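Mar 31, 2018

Last day of the quarter, so of course it was all numbers. I got in before eight with a muffin the size of my head and a plan to have the equipment request finished by lunch. It is now past nine at night and I'm on the couch with the laptop on my knees, so you can guess how the plan went.

The arm is the easy part! Everybody loves the arm. Jhosep would marry the arm. What eats the money is all the little stuff nobody puts on the first list, and I swear I've rewritten that spreadsheet more times this March than I've done laundry. Bolts, cables, a spare set of fingers for the gripper, the mounting board with the holes in it, bins. Bins! I spent most of the morning on bins. Bruvgate wants 39 dollars for one, and Brokbridge has one that looks the same to me for a lot less but they only ship by the case, and a case is 56. Where would I put 56 bins? Dayana said her garage, and I think she meant it.

Then there was the call with Kamrul, who was eating chips the entire time (I could hear every one). He went through my list line by line and crossed off the second gripper, which I saw coming, and the training days, which I did not. I argued for the training days. I got a bit loud, to be truthful. Last time we bought a machine without them, Yhon ended up learning it from the manual in the evenings, and he was cranky till summer. Kamrul said he'd think about it. With him that's usually a yes that wants to feel like his own idea.

We did agree on one good thing, which is that we plan the whole station in the simulator before we order a single screw. Pringle is our name for the project, by the way, don't ask, it was late and we were hungry. So I have the Pringle table on my screen, with the arm at the back corner and the yellow, green and blue bins in a row on the board, and I can shove things around all day for free. I asked Yhon if we could get by with a smaller table and he gave me the look. Fine. Big table stays. I do want to ask him about the bins though, whether they need to touch like that or if a little space would make life easier for the gripper. A bit of space costs nothing, so it's my favorite kind of request.

Freight from Flaltetus came back at 300, more than I had put down, and they want an answer in 2 days. I moved some money out of the cable line to cover it and felt like a criminal. Roxana says everyone pads the cable line for exactly this and I should have padded mine more. Where was she in the first week of March?

Anyway, I haven't sent it. I want to read it once more with coffee and fresh eyes, and I still have to write the paragraph about why we need the arm at all, which I keep putting off because I end up sounding like a brochure. Also I forgot to call Mom back. Must do that first, before the spreadsheet gets me again.

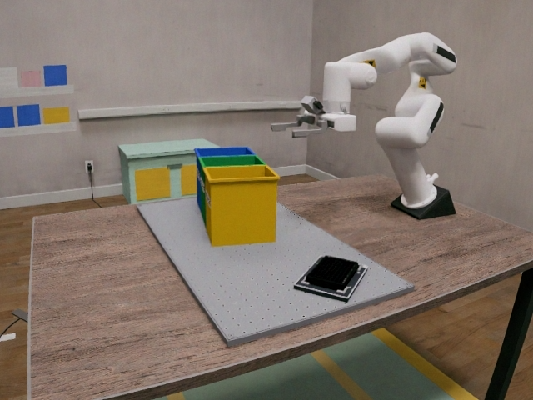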